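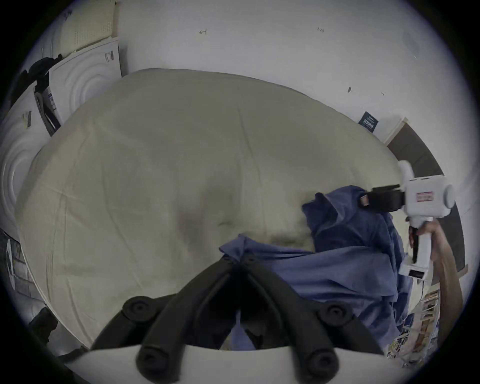

Folding Shirts the Slow Way: My Afternoon at the Adow Open Day

I'd been meaning to get over to Adow ever since Fathima Cassim told me they were opening the workshop to visitors, and in April I finally made it (on the bus, with a sandwich, feeling like a kid on a field trip). I'm so glad I did!

I went in expecting big orange arms behind a fence. What I got was laundry. The project is called Grarkedent, and the idea is to teach a robot to handle clothes by having people do the job first with hand-held grippers. You hold a handle, you squeeze a trigger, and two fingers close on the cloth. A camera on the gripper records everything it sees. The demo I liked best had a blue piece of clothing bunched up on a bed, with one gripper pinching a lower fold and the other holding the top edge. You'd think it would be easy. It is so not easy.

Fathima let me have a turn, and I can report that I've been folding shirts for most of my life and it helped me not one bit. Your fingers feel when a fabric is slipping. The gripper doesn't tell you a thing, so you have to watch the cloth the whole time and go much slower than you want to. My first fold took 2 minutes and looked like a dropped napkin. The man after me got a sleeve caught underneath and had to start over – I felt a lot better after that.

Fathima said she did 39 folds in one morning when she was new, and her forearms ached until supper. These days she does 60 before she takes a break. They also like the messy tries, she told me, so my napkin may turn out to be useful to somebody.

There was a talk at 3 in the back room by a fellow from Nägeli, all about how the recordings get sorted. I followed maybe half of it, but the coffee was good and he was very patient with questions. My favorite came from a girl near the front who wanted to know if the robot could do socks. Not yet, he said. Pairs are hard.

There were 19 of us on the tour, which was a squeeze in the hallway but fine once we spread out. Nususska is planning a visiting day of its own this fall, and Fathima says they'll have towels to practice on. I've already put my name down.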